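From: Corinne Holloway
To: Plirkham household list
Date: 05/05/2018
Subject: Re: [plirkham] Sorting the washing in one go, the basket-on-a-chair method

Khanyisile Dlamini wrote:
> I promised I would write this up after the last round of moaning
> about laundry. The method is very simple. You put the basket on a
> small chair so you never bend down to the floor. You take out the
> big things first, then the small things, and fold each one as it
> comes. No piles. Piles are where the time goes. I have been doing
> it this way since December and I would say it takes up to 9 minutes
> off a load. Lesego has tried it as well and is converted.
>
> Any low chair will do. We use the children's one because it is
> always in the way in any case.
>
> Khanyisile

Khanyisile, thank you for writing it up, and I did read all of it, twice. I'm afraid I'm not convinced, and as three people have already replied saying how marvellous it sounds I thought somebody should put the other side.

First, the nine minutes. Off what? If a load takes you a quarter of an hour then that is a miracle, and if it takes you an hour because the phone keeps ringing then I could save the same by taking the phone off the hook. Did you time it before December, or only after? I don't mean to be rude, but we had all this with the Lusetar drying rack, which was going to change our lives, and mine is now holding up tomatoes.

Second, "big things first". This only works if the big things are on top. In my house the big things are at the bottom, wrapped round everything else, with a sock up the sleeve. A duvet cover comes out of the machine having eaten half the load. So before you can take the big things first you have to dig for them, and once you have dug, you have a pile. You may not call it a pile, but it is on the floor and it is made of washing.

Third, the chair. I can see the point of not bending. My back is no better than anyone else's on here. But a child's chair is a child's height, and the seat on ours comes below my knee, so I'd still be stooping, only for slightly less far. Charmaine Matlala said on the list last year that she puts hers on the ironing board, and I thought that was asking for trouble, but at least it is at the height of a person. Nandi uses the top of the chest freezer. Both of those seem to me to have more going for them than a nursery chair.

There is also the matter of the basket staying put. A round basket on a small seat with a back to it will lean on the back and be all right, I grant you. From the front or the sides I don't see what holds it. Pull hard at a wet towel and I think you would have the lot over.

Anyway, the orange and the pale things on the little blue chair:
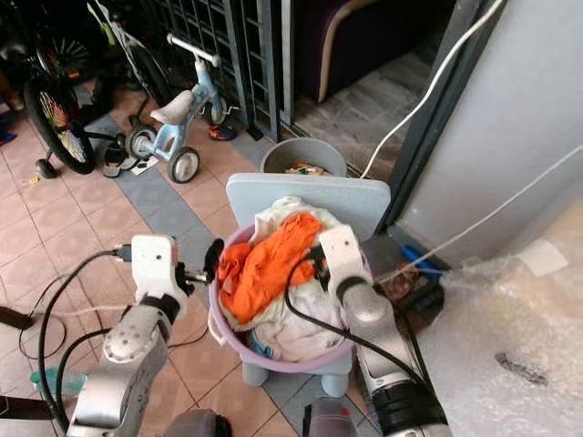
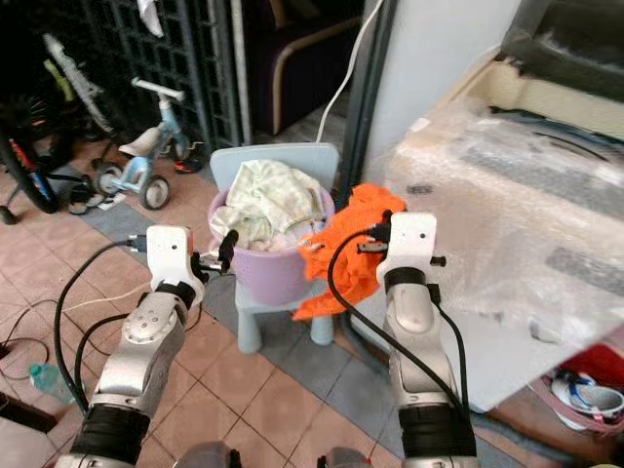
My other worry is the folding as you go. Where does the folded thing go? Khanyisile doesn't say. If it goes on the bed you are walking to the bed and back for every vest. If it goes on the arm of the sofa it will be on the floor by teatime. I do a flat surface for each person, which my mother did, and I can get through a week's worth without walking anywhere. It does mean piles. I have never found that piles cost me any time at all. What costs me time is turning things the right way out, and no chair is going to help with that.

I'd take it more seriously if someone would do one load each way, same sort of load, with the kitchen clock in front of them, and write both numbers down. Lesego, would you? You're converted already so you can't be accused of being on my side. Towels don't count, anyone can fold a towel.

And can we please agree not to put this in the Msimang newsletter until somebody has done it. The last tip that went in was the vinegar one and I was still getting messages about it at Christmas.

I have a Carkura basket with square corners, if it matters, and no low chair except the one the cat has.

Corinne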